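From: Marilou Calimlim
To: didusia-list
Subject: Re: [didusia] proofing times, and is the new flour to blame

Sorry for the slow answer Florencia, been meaning to get to this all week and keep getting pulled off. Writing fast before I have to go pick up the kids so forgive the typing.

Florencia Jara wrote:

> Hi all,
>
> Long-time reader, don't post much. I've been making the same
> sandwich loaf for years, the one from the old list archive with
> the milk and the spoon of honey. 800 grams of flour, split over
> two tins. Always came out fine. Since I opened the new bag (the
> Mendiron, the one in the paper sack, store was out of my usual)
> the dough is slack, sticks to everything, and the loaves spread
> and sort of sag at the shoulders. Crumb is tight at the bottom
> and full of holes under the crust.
>
> I've tried:
>
> - more kneading (5 extra minutes, then 5 more)
> - more flour, which made it dry and still flat??
> - new yeast
>
> I let it go overnight on the counter the last time, 14 hours,
> because I read that longer is better. It smelled like beer and
> fell in when I put it in the oven. Husband ate it. Dog ate the
> rest.
>
> Is it the flour? Do I throw out the sack? It's a big sack.
>
> Also does anyone still have the rye starter notes that used to
> be on the Ignacio page? The link goes nowhere now.
>
> Florencia

OK. First thing, don't throw out the sack.

Tight at the bottom, big holes under the top crust, sagging shoulders, boozy smell. To me that's overproofed, on top of a flour that wants less liquid than your old one. Two problems stacked up, so every fix you tried for one got hidden by the other. I did the same dance a few years back when we moved and I couldn't get my old brand.

Flour part. The Mendiron sack I had was softer than what I was used to. Check the side panel for the protein number and compare with your old bag if you still have it. If it's lower, it won't drink as much milk. Don't add flour at the end, that's where your dry-and-flat loaf came from, the late flour never really gets wet through and your salt and yeast are off too. Hold back liquid at the start. Keep back a good splash of the milk, mix, let it sit covered while you do something else, then look at it. If it's shaggy and stiff work the rest in a little at a time with wet hands. If it already looks right just stop there. You may never need the splash.

The sit matters more than the kneading btw. I know the archive recipe says knead straight off. I haven't done that in ages. Mix till no dry bits, cover, go away, come back, THEN knead. Half the work.

Stickiness: tacky is fine. Tacky means it grabs your finger and lets go. Sticky means it comes along with you to the sink. Sandwich dough with milk and honey in it should be tacky.

Proofing part. 14 hours on the counter with the full amount of yeast is way too long, sorry. The "longer is better" thing is for doughs with just a pinch of yeast, or for dough in the fridge. Yours has a full spoon plus honey, so it's going at top speed and it's got lunch packed. If you want overnight you have two choices.

One, cut the yeast way down. I mean a pinch, for the whole batch. Room has to be cool. I would not do this one in summer with milk in the dough, personally.

Two, fridge. Mix in the evening with the normal yeast or a bit less, let it just get going on the counter, then into the fridge in something with a lid and room to grow. Next morning punch it down, shape it cold, let it rise in the tins. The rise in the tins will be slow becuase it's starting cold. People panic here and stick it next to the stove. Don't. Leave it.

How to tell when the tins are ready. Forget the clock and poke it. Flour on your finger, poke near the side:

springs right back = too early
comes back slow and leaves a little dent = bake it now
doesn't come back at all = too late, and it'll probably fall

If it's too late you're not sunk. Tip it out, knock it flat, reshape, back in the tin, watch it like a hawk since the second time goes quicker. Not as nice as a loaf done right but a lot better than what the dog got. Or flatten it in an oiled pan, poke holes all over, olive oil and salt, and tell everyone it was meant to be flatbread. I've served that to company.

Tin size, one more thing. You said 800 over two tins. Which tins? If they're the wide ones the dough goes sideways before it goes up, and soft flour makes that worse. Mine are the tall narrow kind from Prakutau, had them forever, dented to heck, and the same dough stands up a lot better in them. No need to buy anything. You could put a bit more than half in one tin and make rolls out of the rest and see if the fuller tin looks better.

Shaping: tighter than you think. Pat it out, fold the sides in like a letter, roll it up toward you and pinch the seam so hard it's rude. Seam down. Most of my holes under the crust were air I'd rolled in myself. Press the big bubbles out before you roll.
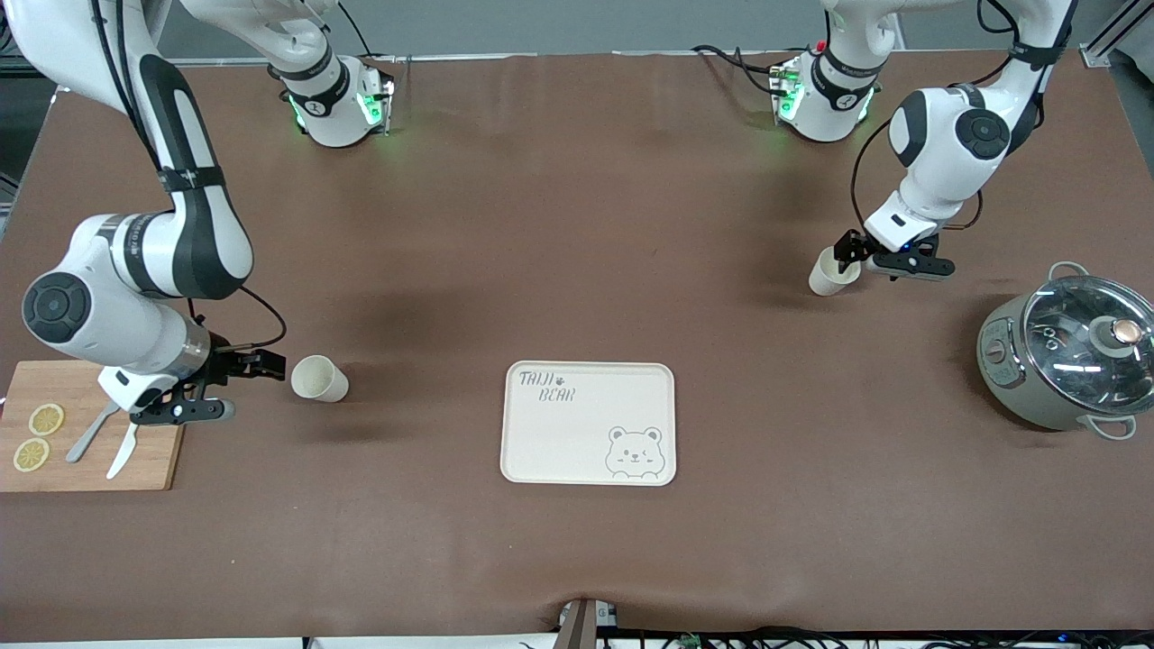

And let it cool before you cut it!! I know. But half the "gummy" complaints on this list over the years were warm bread cut too soon. Milk loaf especially. Put it on a rack, not left in the tin, or the sides sweat and then cave in a bit, which might be part of your saggy shoulders now I think of it. Do you leave yours in the tin? Let me know.

If you've got a thermometer, use it on the milk too. I used to scald it and then get impatient and pour it in too hot. Should feel like nothing on your wrist. If it feels hot to you it's hot to the yeast.

What I'd do, in order, one change at a time or you won't know what worked:

1. Same recipe, same sack, hold back the splash of milk. No overnight. Normal rise, poke test.
2. If still slack, hold back more, and do the sit before kneading if you skipped it.
3. Only then mess with the fridge.
4. If it still spreads, mix the Mendiron half and half with a bread flour. That'll use up your sack slowly and nothing goes to waste. Otherwise it's perfectly good for pancakes, muffins, that kind of thing. I actualy like it better for biscuits.

Write down what you did. I keep a scrap of paper taped inside the cupboard door with flour, liquid, how warm the kitchen was, how long in the tins. Looks insane. Saved me many times. My last entry just says "43 min, top rack, TOO DARK, cover w foil" and that's all I needed to know. Milk and honey both brown fast so if yours is getting dark and you're worried, foil loosely over the top for the last stretch and leave it in. Pale and done is not really a thing with that loaf, keep it in till it sounds hollow underneath.

Rye starter notes. The Ignacio page has been gone since March I think. I printed it once and it's in a binder, page two has a coffee ring over the feeding amounts but I can make them out. Will type it up when I get a quiet evening. If anybody else has a clean copy please post it and save me the trouble. What I remember off the top of my head: equal weights rye and water, stir, cover loosely, same warm-ish spot every day, throw out half before each feed, and don't give up on the days when it goes quiet and smells like old socks. Mine went dead still early on and then took off again. There was something in there about using the discard in crackers too, will look.

Somebody asked last month about swapping the honey for molasses in this same loaf and I never answered, so, yes, works, use a bit less, darker and a bit bitter, kids here won't touch it but I like it toasted. Cannot find the original message so whoever you are, sorry.

Also also, please could people trim their quotes when replying to the digest, my phone makes me scroll through the whole thing.

Gotta run. Florencia report back, and say what tins.

Marilou

--
didusia-list: home bread, mostly
To leave the list send a message with just the word leave in the subject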